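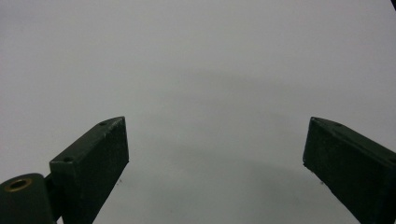

Why Is the Sky Gray on Some Days?

Clandamham Weather Center -- Learning Pages for Young Visitors

On a clear day the sky looks blue. On other days it is gray from one side to the other, and it can stay that way from breakfast until bedtime. The air has not changed color. A layer of cloud has moved in between you and the blue sky.

What is a cloud made of?

A cloud is made of tiny drops of water or tiny bits of ice. Each drop is much smaller than a raindrop, so small that it can float on moving air. Water gets into the air from oceans, lakes, wet soil and the leaves of plants. It rises as a gas called water vapor, which you cannot see. High up, where the air is cooler, the vapor turns back into drops. The drops form around specks of dust, salt or smoke.

Where does the gray come from?

Sunlight is a mixture of all the colors of the rainbow. When it enters a cloud, it bounces from drop to drop in every direction. Scientists call this scattering. Cloud drops scatter all the colors by nearly the same amount, and when the colors are mixed together evenly we see white.

A thin cloud lets most of the light through and looks bright. A thick cloud sends much of the light back up toward space, and less of it reaches the ground. The bottom of the cloud then looks gray. If you have ever flown in an airplane above a gray day, you may have seen that the top of the same cloud was bright white.

Names for gray clouds

Stratus is a low, flat cloud that spreads out like a blanket. It may bring drizzle. When stratus touches the ground, we call it fog.

Altostratus is found higher up. The sun may show through it as a pale spot with fuzzy edges.

Nimbostratus is thick and dark. It brings steady rain or snow that can last for hours. "Nimbus" is an old Latin word for a rain cloud.

Clouds over Clandamham

The town of Clandamham lies in a valley beside Jondstead Lake. Damp air from the lake often cools overnight and forms a layer of stratus by 6 in the morning. In July the sun usually warms the valley enough to clear it before lunch. In winter the layer may stay all day -- or all week.

The weather station on Fostus Hill has kept a cloud record for 34 years. Observers there look at the sky and judge how much of it is covered, in parts called oktas. Zero oktas means a clear sky. Eight oktas means the sky is completely covered.

Keep your own cloud record

Choose one place to stand, such as a doorway or a school playground. Look up at the same time each day. Write down the time, the color of the sky and how many oktas of cloud you see. Never look straight at the sun, even through cloud.

Words to know

Water vapor: water in the form of a gas.
Scattering: the bouncing of light in many directions.
Okta: one eighth of the sky.

Text by Nives Zuccaro, Education Office. School groups may borrow cloud charts from the front desk.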